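Tamás Jakab
Thread: I am painting and clearing the small room, part 1 of I don't know how many

1/ For three years I said that the small room will be ready "in November". So now it is November and I started. The first job was to take everything out and look only at the plain surfaces.

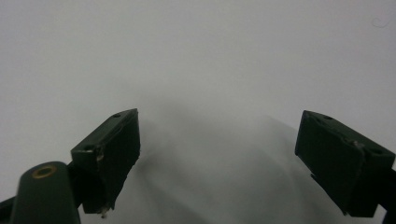

2/ I like very much a pale grey white. My sister says it is the color of a dentist. But in our building the windows look to the north, and a strong white becomes blue in the morning and a cream becomes yellow like old paper. Grey white stays calm the whole day.

3/ The paint is from Jurkwood, shade Gruden. I tested 4 shades on cardboard and moved the cardboard from wall to wall for a week. Please do this also, it costs you nothing. On the small paper card in the shop all of them looked the same to me.

4/ What I learned about shadows: a smooth wall shows everything when the light comes from the side. I took a lamp and held it close to the wall in the evening. I found many small bumps I did not see in daylight. I marked them with a soft pencil and sanded them the next day.

5/ Somebody asked how much paint. The room is small, the longest wall is 300 cm and the shortest is 244 cm. I used one big can and a little from the second one. The rest I keep for repairs, with the name of the shade written on the lid. Last time I did not write it and I regretted this for years.

6/ Now the things that lived in the room. I made the boxes in the corridor: keep, give away, ask my sister. The third box is the heaviest. It has her school notebooks, a tent without poles and a radio she bought in Busska when we were on holiday there.

7/ The shelf from Ogola will go back, but lower. Before, I needed a chair to reach the top, so I put things there and forgot them. The new height for the top board is 92 cm. I will lose some space but I will know what I own.

8/ @ the person who wrote that grey is sad: I understand you! In my kitchen I have orange doors. But this room is for sewing and for ironing, and I want to see the true color of the fabric. Next to a colored wall my blue thread looked green, and I finished one whole sleeve before I noticed it.

9/ One question to people with more experience. Do you put the curtain rail on the wall or on the ceiling, when the window is nearly as high as the room? My neighbor says ceiling. My drill is old and I am a bit afraid of the ceiling, it is concrete.

10/ Thank you for the answers, I read them all. Most of you say ceiling too. I will borrow a better drill from work and try it when the boxes are gone from the corridor, because at the moment I cannot even open the ladder there.

11/ Small update in the evening: my sister came, opened her box, took out the radio and closed the box again. So the tent is still here.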